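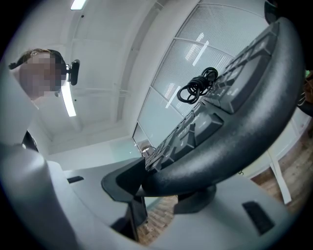 Unit 4: Reading a Pass from Elevation Data

4.1 Terms

The summit of a pass is the highest point on the road. The saddle is the lowest point on the ridge between two peaks. The two often differ, since a road may cross the ridge to one side of the saddle to avoid loose rock or a wet hollow. Use the road summit in all work for this course.

4.2 Gradient

Average gradient is height gained divided by horizontal distance, times 100. A climb that gains 600 m over a horizontal distance of 12 km averages 5 percent. The average hides the steep parts. Split the route at every clear change of slope and work out each section separately.

4.3 Worked case: Huanca

The practice file for Huanca starts at 1000 m and reaches the road summit at 2000 m. The route is in two sections:

Lower section: 600 m gained over 12 km, 5 percent.
Upper section: 400 m gained over 5 km, 8 percent.

The whole climb gains 1000 m over 17 km, or 5.9 percent. Averaging 5 and 8 gives 6.5 percent, a common error. Sections must be weighted by distance.

4.4 Smoothing

Elevation models place the road on the surface of the grid. Where the road runs in a cutting or along a cliff, the profile shows spikes that do not exist on the ground. In Flirneo, set the smoothing window before exporting, and write the value on the profile. Tunnels and bridges must be edited by hand.

4.5 Exercises

1. Plot the Edley file with and without smoothing. Mark any point where the two lines differ by more than 4 m.
2. Find the saddle and the road summit in the Teltlow file. Give both heights.
3. Repeat 4.3 with the section break moved 1 km uphill.

Route Mapping course notes | Contact the course office | August 6, 2021 | Back to top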